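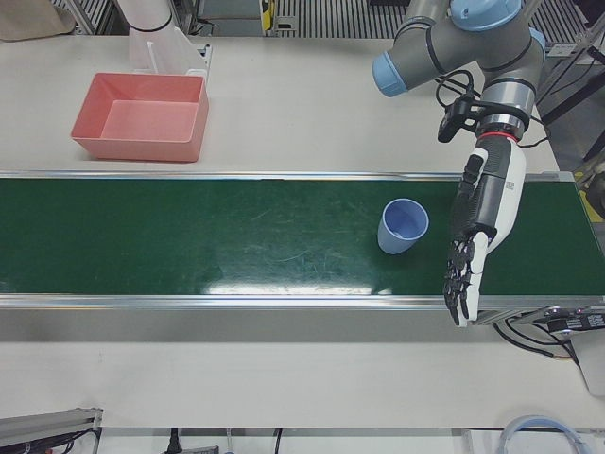
Zinash Wolde：看完昨天的曲线，我还是觉得你们把两件事混在一起了。抓空的那些里面，有一部分是手到晚了，有一部分是手到了但手指合早了，这两种要分开统计，不然换什么策略都看不出差别。

Zinash 这条留言是早上看到的，读完我就把今天原定的计划全推了，先做她说的这件事。结果一天下来收获比上周整周都大，趁还记得清楚赶紧写下来（字可能有点乱，见谅）。

先把背景补一下，给刚从 Grikon 那边转过来的同事。任务还是老任务：蓝杯子沿传送带过来，左臂用仿人手去拿，拿到以后放进带子远侧的粉色盒子。去年12月的版本是纯反应式的，腕部相机看到什么就追什么，带速低的时候很好看，带速一提就开始追尾，手总落在杯子后面一截。后来 Fuad 提了“等杯法”：手不追了，先到一个会合点停住，策略只负责预测杯子什么时候到、以及什么时候开始合指。

我一开始对等杯法没什么信心，总觉得放弃追踪等于放弃了腕部相机最值钱的那部分信息。今天收回这句话。

上午干的活：

把旧日志全部重放一遍，给每次失败打标签，就打“晚到”和“早合”，分不清的归“其他”，不硬分。重放脚本是在 Clastach 上跑的，路径照旧，输出放在共享盘的 replay 目录里。标签我和 Maribel 各打一遍，分歧的地方坐在一起看回放。分歧主要出在杯子横着过来的那一类，杯口朝哪边直接影响合指的时机，光看关节数据真看不出来，必须对着腕部画面看。

打完标签一目了然：反应式策略的失败绝大多数是晚到，等杯法的失败绝大多数是早合。两种方法输在完全不同的地方！之前把它们放在同一个成功率里比，难怪比来比去差不多。

然后去查早合。第一反应是预测器偏了，查了一圈，预测器没问题，离线误差小得很。问题出在时间戳上。腕部相机的图像到策略那里有延迟，固定相机的也有，但两路不一样，我们一直拿固定相机那路的延迟去补两路。重新标定以后，腕部这路的实际延迟是 95 毫秒，配置文件里写的还是旧值。合指指令就是这么提前发出去的。

标定方法记一下，以后换相机还要用：让带子停住，手腕做小幅正弦摆动，把图像里的运动和关节编码器读数做互相关，取峰值。做的时候曝光要锁死，自动曝光会把峰抹平，我第一遍就是没锁，得到一条很难看的曲线，还怀疑了半天代码。

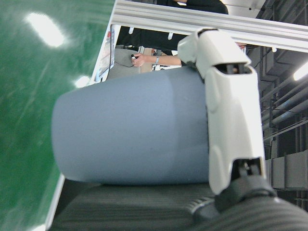

Asfaw 研究室 · 灵巧操作组 · Gridix 传送带课题

下午全花在合指这一段上。

延迟改对以后，早合立刻少了很多，但没有消失。剩下的那些有个共同点：物体横躺，封闭的一头对着一侧，开口那头靠近手指。这种姿态下，腕部相机里看到的轮廓几乎就是一个长方块，两头很像，估计器偶尔会把朝向翻过来。朝向一翻，目标抓取点就跑到另一头去了，合指时刻也跟着错。

Euan 建议别在单帧上跟它较劲，给朝向加一个滞后：连续若干帧都支持翻转才允许翻。改动很小，代码没几行，效果出奇地好。我又顺手把手指靠近物体以后的那几帧权重降下来，那时候白色的指壳占了画面很大一块，估计器容易把指壳边缘当成杯沿。两处改动都进了 wait_close 分支，提交说明里写了开关名，想做消融的可以单独关掉。

训练数据也重新配了一次。之前是仿真数据一股脑全上，真机数据最后微调。这次改成混合训练：仿真 2000 条，真机示教 445 条，每个批次里两边各占一半。仿真那边的延迟不再取固定值，改成在标定值附近随机抖动，让策略见过各种“早一点、晚一点”的情况。Radka 早就说过该这么做，我一直嫌麻烦（对不起 Radka，你说得对）。

训练重跑了 2 个种子，走势很一致，合指时刻的误差曲线下降得又快又平，旧配方那条曲线后半段总有个鼓包，这次没有了。种子数当然还不够，写进文章之前要补齐，先别往外发图。

几个观察，还没想透，先记着：

一、会合点不宜太靠上游。放在上游，预测时间短，看着更准，可是手一旦没拿到就没有补救的余地。放在右端附近，前面可以多攒些观测。代价是拿到之后去粉盒的路变长，搬运时间上去了。目前我更看重拿得稳，搬运段以后再优化。

二、带面反光对固定相机的影响比我想的大。杯子经过那条亮带的时候，检测框会抖。等杯法对这个不太敏感，因为预测器在那之前已经攒了一段稳定的轨迹，反应式就吃亏了。这一点可以写进讨论部分，算是等杯法的一个附带好处。要不要加偏振片，大家可以说说意见，我倾向先不加，留着当干扰条件。

三、手指的预成形。现在等待姿态是手指下垂并拢，到时刻再张开、再合上，中间有一段张开的时间白白浪费。Fuad 想让手在等待时就半张开，我担心会挡住腕部相机的视野。这个很容易试，明天先在带子停住的情况下看看遮挡有多严重。
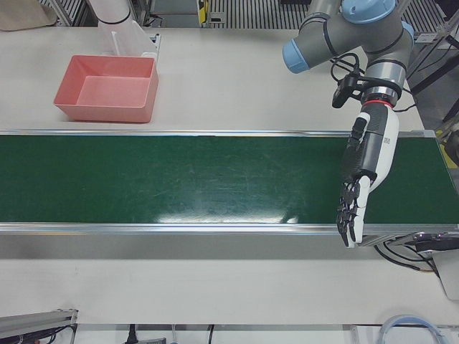
图：空带时的左手待机位，会合点设在右端，粉盒在远侧。

待机位这组关节角已经存成 home_wait，重新上电以后直接调它，别再手动拖了，拖出来的每次都差一点，后面的标定就对不上。粉盒的位置如果动过，放置点也要重新示教，这一步脚本里没有检查，我打算加一个。

关于右臂：目前这套实验里它不参与抓取，控制器里把它设为保持。Maribel 想让右臂在后半段接手放置，左手拿到之后就近交过去，左臂能更快回到待机位。我觉得这个想法特别好，节拍能提一大截，但交接本身又是一个新问题，等单臂的数字站稳了再开。

给自己的待办：

- 把“晚到/早合/其他”写进评测脚本，以后每次评测自动出这张表，手工标签留作核对
- 补种子，补反应式策略在新延迟配置下的对照（这个一定要做，否则 Zinash 第一个不答应，毕竟旧延迟对两种方法都不公平）
- 朝向滞后的帧数扫一遍，现在的值是拍脑袋定的
- 半张开等待姿态的遮挡测试，找 Fuad 一起
- 把延迟标定写成独立脚本，曝光锁定做成强制项
- 问 Euan 要他画误差分布的那段代码，比我的好看多了

对照实验我其实有点紧张。反应式在正确延迟下肯定也会变好，变好多少我心里没底。如果两者差距缩得很小，那文章的重点就要往失败分类和延迟标定上挪，等杯法退到第二位。这样写也挺有意思，甚至更有用，别的组拿去就能查自己的系统。

Zinash，你那条留言我原样贴在评测脚本的文件头注释里了。分类标准有不同意见直接改文档，改完在群里说一声。

本站使用 Cookie 保存登录状态和页面偏好。继续浏览即表示同意。 接受 | 设置

最后更新：2025年2月25日

联系灵巧操作组 | © Asfaw 研究室 | 返回顶部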